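3. Surface Preparation and Finish

The tabletop was made from light-colored boards supplied by the Mumthorpe workshop. Two finishes were considered, a clear oil and a clear water-based coat. The water-based coat was chosen for the final build, and the oil was kept for the offcuts.

Sanding was done by hand with a cork block, in the direction of the grain. The first pass used 95 grit, which was the coarsest paper left in the store. The second and third passes used finer paper. Dust was removed with a dry brush and then a cloth between passes. Three coats were applied, and the surface was rubbed down lightly after the first and second.

The grain on the finished side is soft and wavy and runs on a diagonal, with faint darker streaks in places. We left the color as it was. A stain was tested on one offcut and made the streaks too strong — the sample is kept with the Trallo test pieces.
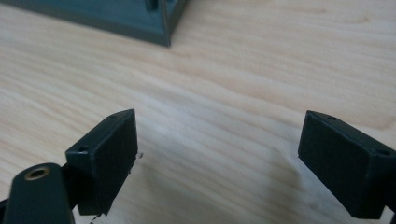 Sachiko Ebihara asked at the review whether a pale top was sensible for a shared work table, as pencil marks and glue would show more than on a dark one. She also thought two coats would have been enough if the sanding had been finer at the start. The group accepted the second point. On the first, we replied that marks which show are more likely to be wiped off the same day.

3.1 Rub Test

One offcut was clamped to the bench and rubbed with a damp cotton pad under a fixed weight of 700 grams. The test was stopped at 600 strokes. No change in gloss was found by eye under the desk lamp. The oiled offcut was given the same treatment and turned dull along one edge. Skye Guthrie ran both tests and kept the log.

3.2 Remaining Work

The underside has one coat only and needs a second before the legs are fitted. Edge rounding is covered in Section 4.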